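## 3. Study setting and software

### 3.1 The messaging client

All sessions used Wulard, a small desktop program for text chat, voice and video calls between members of one organisation. We chose it for two reasons. First, the whole program can be installed without an administrator account, and this was necessary in the shared offices where our participants work. Second, it writes a plain log of every message and every call event, so we did not need to add our own recording tool on top of it.

Wulard keeps its contact list on a server called Bereck. The server holds the names, the current status of each user (free, busy or away) and the messages which could not be delivered at once. Voice and video do not pass through Bereck when two computers can reach each other directly. When a firewall stops this, the call is sent through a relay, and the delay becomes longer. We return to this point in Section 4.2.

The version under test was frozen on March 12, 2020. Later updates changed the colour of the status icons and the order of the contact list, and we did not want to mix the two designs in one set of results.

### 3.2 Participants and groups

We invited 70 office workers by email. They were divided into groups of five, and each group shared one chat room for the full period of the study. Members of a group already worked together before the study, so we did not have to teach them who was who. A person who left a group was not replaced.

Each participant used their own desk and their usual keyboard and mouse. We asked them to keep Wulard open during working hours, but we did not ask them to send any fixed number of messages. In the pilot, which took place in October, we had made such a request, and the result was many short messages with no real content.
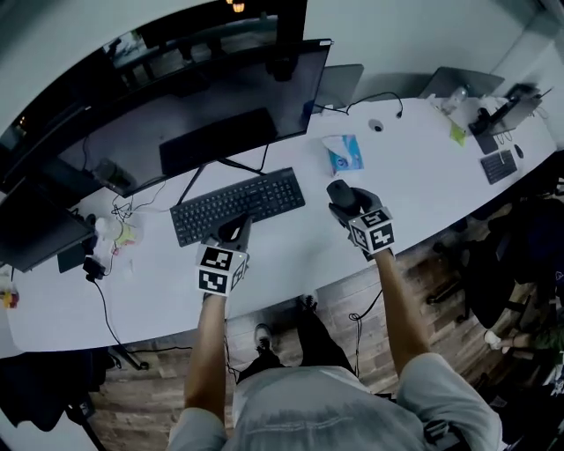 *Messaging and Presence Group, Kanagaratnam Institute*

**Figure 2.** Desk with keyboard, monitor and mouse.

### 3.3 Logged data

From each log we took the time of sending, the length of the message in characters, and the time until the first reply. Message text was removed before the files left the participant's computer. In total the logs contain roughly 2,000 conversations. A conversation is defined here as a series of messages in which no pause is longer than five minutes. We also tried a longer limit, but it joined together talks that clearly belonged to different subjects.

The removal of text was done by Brilby, a script written by the second author. It replaces each word with its length and leaves punctuation in place. Question marks are therefore still visible to us, and we use them in Section 4 as a simple sign that a reply was expected.

### 3.4 Status and reply time

Our main interest is the relation between the status shown in the contact list and the real behaviour of the user. Earlier interviews by Tharushi Barua suggested that many people set their status to "busy" in the morning and then forget it. Jahangir Matubbar observed the opposite habit in a smaller office, where the "away" status was almost never changed by hand.

To compare these habits, we marked each conversation with the status of the receiver at the moment of the first message. Conversations with an unknown status, for example after a lost connection to Bereck, were kept in the data but are reported in a separate row of Table 3.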